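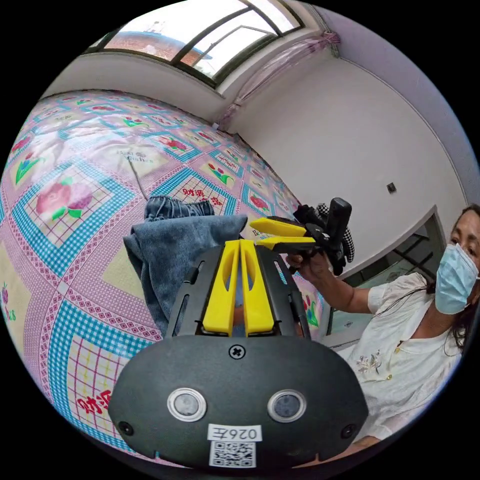 Re: [varley-history] Restrepo grocery ledgers, and the Clarkirex question

From: Cristian Lozano
To: varley-history list
Date: 2025-10-04

Dear Marguerite, and hello to everyone who has joined since the summer,

Your message made my whole evening. I read it standing up in the kitchen with my coat still on, and then I went and got the folders out, and supper was very late.

Marguerite wrote:

> I have been given the loan of two account books from the old Restrepo grocery
> on Mill Street. The first one is in good shape. The second has had a soaking at
> some point and the last third is stuck together. Most of it is customers' names
> and what they owed, but every so often there is an entry that just says
> "Clarkirex, on acct." with no first name and no street. Was that a person? A
> boarding house? My mother-in-law thinks it was a brand of stove polish, but the
> amounts seem awfully big for stove polish. I would also love to know if anybody
> has worked out when the store moved across the street, because the flood
> stories never agree.
>
> Also, does anyone know how to get wet pages apart without ruining them?

Let me take the easy one first. Clarkirex was a box factory, down past the rail siding where the tire place is now. They made wooden fruit crates and, later on, cardboard cartons, and they fed their people at noon, which is why you'll find them buying beans and coffee and lard in such quantities. I have a pay envelope from there that belonged to my grandfather's brother, with the name printed across the flap just as you spell it. I'm sorry to take away the stove polish, because I liked that theory very much and I hope you'll tell your mother-in-law so.

If the amounts drop off sharply near the end of the first book, that would be the strike. My great-aunt always said it began in June, over the price of the noon meal of all things, and that the store carried half the families on the east side through it on credit. I've never seen a scrap of paper to back her up. If your ledger shows those family balances climbing while the Clarkirex account goes quiet, I believe I will have to drive over and shake your hand!

Now, the move across the street. I've gone back and forth on this for years. The church bulletin says the store reopened "on the dry side" after the second flood, and the trouble is that people count the floods differently. Some folks start with the one that took the footbridge and some don't think that one was big enough to bother with. What I can tell you is that the deed for the new lot gives a purchase price of $3,883, and the street number on it is 208. The old building was number 6, down by the creek, and you can still see the bottom step if the weeds are low. So if any of the loose bills tucked into your books have a printed letterhead, look at the number. A 6 means before and a 208 means after, and then we can start to pin it down from both ends.

As for the wet pages, please don't do anything yet, and please don't use a hair dryer. I ruined a very nice hymnal that way and I still think of it. The county library has a woman in the basement three mornings a week who does paper repair, and she is patient and kind and will at least look at it without charging you. In the meantime keep the book flat, somewhere cool, with nothing on top of it. If it smells musty, keep it well away from the good one.

A few of you have asked me off the list about the name index. It has reached 387 surnames, and I've been stuck on the letter H for longer than I care to admit, mostly on account of the Hitik family, who spelled themselves three ways and married everybody. If there are any Hitiks in the ledger, Marguerite, would you copy out the entries exactly as written, misspellings and all? I can sort them out afterward. Even the ones that are crossed through are useful to me, and so are the notes in the margin about who was good for it and who wasn't.

I should mention that the list archive was down for a bit last week and a couple of messages may have gone missing. If you wrote in about the school photographs and never saw your note come through, please send it again. And whoever offered the spare map of Varley with the old ward lines on it, yes please, I'd be glad to have it and will pay the postage.

I'm home most afternoons if anyone would like to call about any of this. Let it ring a good while, as I'm often out back.

With warm regards to you all,

Cristian Lozano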